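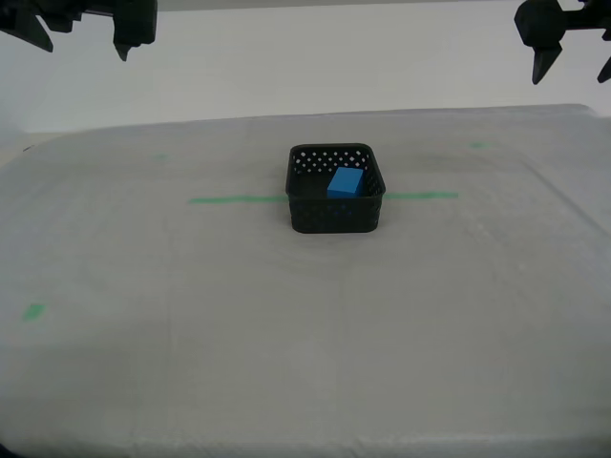

Does an open day tell a robotics group anything it could not learn from its own tests?
It can, provided someone writes down what the visitors did as well as what the robot did.

4. The open day

4.1 Setting and task

The demonstration was held in September in the ground-floor teaching room at Prastelgate, with two arms, one table and a task that a toddler could do in the time it takes to read this sentence. A blue block was to be picked up and put in a black plastic basket. We had proposed something grander, involving crockery. The Drirkthorpe office, which pays for the crockery, preferred the block.

The table was covered with a pale sheet and marked with green tape. In our earlier trials (Section 3) the tape told the operator where to put things down between runs. At the open day it did the same job for whichever visitor had been invited to reset the table, and we learned that tape means different things to different people. Some took the long strip to be a line the basket should sit on. Others treated it as a border and asked permission before reaching over it. One boy wanted to know which side was winning.

We left the instruction vague on purpose after the first hour. The wording on the card was changed from "place the basket on its mark" to "put the basket where you like", and the runs before and after that change are reported separately below.
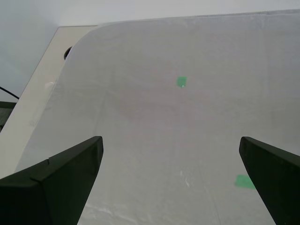

Figure 4. The covered table seen between two black gripper fingers, with green tape markers on the sheet.

4.2 What was recorded

A run began when the visitor stepped back and ended when the operator called it, either way. Manee Bunnag kept the log by hand, having seen what became of the tablet at the previous open day. For each run she noted where the block and basket had been put, which arm moved first, and anything said out loud by the audience in the first moments. The last column was her idea and has proved the most useful in the log, though parts of it cannot be printed.

We also handed out a short form at the door. Of the 3000 forms ordered, 200 came back filled in, and the remainder will supply the group with scrap paper for the foreseeable future. The ordering error was ours.

4.3 Behaviour of visitors

The Zeslow controller pauses before each grasp while it settles on a plan. In the laboratory we had stopped noticing the pause. In front of a crowd it was the main event. Visitors leaned in, offered advice, and in several logged cases pointed at the block for the robot's benefit. When the arm finally moved, the comment written down most often was some form of "there it goes", delivered with relief. A shorter pause had been on our list of improvements for a year. We are now less sure that it belongs there, at least for public use.

Misses were received far better than we had feared. A failed grasp drew sympathy and a larger crowd, whereas a clean run of successes emptied the room towards the tea. Intarasuk, the simulated version of the same task shown on a screen by the door, made no mistakes all day and was used chiefly as somewhere to hang coats.

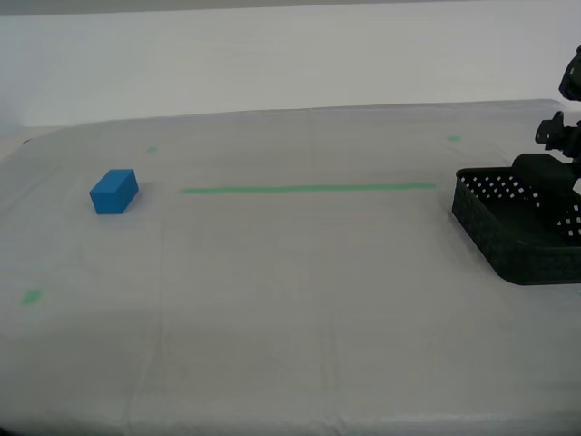

Figure 5. Block on the left of the table; basket at the right, with a gripper finger reaching inside its near rim.

4.4 Limits

The audience was self-selected and partly there to get out of the rain. Visitors who reset the table had usually watched an earlier run, so their placements can't be treated as independent, and the younger ones were plainly trying to catch the robot out. The operator, who is the second author, admits to calling one run early in order to have lunch. It has been left in the log and removed from Table 2.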